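Prenero Clock and Model Club
Minutes of the meeting, July 27, 2019

I took the notes again this time, so please forgive the wandering bits. We started late and the coffee was already gone by the time I sat down with my pen!

Minutes from last time. Read out, nothing changed except that I had spelled Mitero wrong all the way through (sorry). Approved.

Money. We have 741 dollars in the account after paying for the room. 80 of that is set aside for the sheet plastic order from Shehata, which we agreed to send this week. There was a short grumble about shipping. The other place is cheaper but we waited forever on them last winter and I don't want to do that twice.

The tower clock kit. This took up most of the evening, as usual. The frame is glued and the pendulum bracket is on, and everybody likes the new dial (I still think the numerals are a bit skinny, and I asked for that to be put down, so here I am putting it down). The trouble is in the gear train. The old set binds when you turn it by hand, and we went back and forth over whether the teeth are too long or the posts are too close together. We agreed to try the blunter tooth first, since recutting a gear is an evening's work and moving the posts means taking the whole back plate off.

Then we got onto the center hole. Some of us wanted plain round holes with a press fit, and some of us wanted a longer hole that fits a shaft with flats on it, so the gear can't slip. I was in the second camp and talked too much. We voted and the longer hole won by 2 votes. The white material stays, it's easy to mark with a pencil.

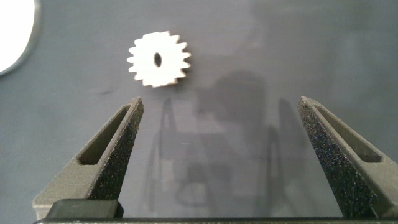

Small white gear, eighteen teeth, with the tall center hole.

Action: cut 4 more blanks before the next meeting and bring calipers. The club pair is missing again, so if it's in your toolbox, please look!

Divier open house. We have a table if we want it. Yes, we want it. The clock goes in the middle if it runs and off to the side if it doesn't. Somebody needs to bring a tablecloth, and I said I would check at home.

Other business. The window at the back still sticks. Labels for the parts drawers are half done, small screws and washers first, then springs.

Next meeting is in the same room, same time. Bring your own mug.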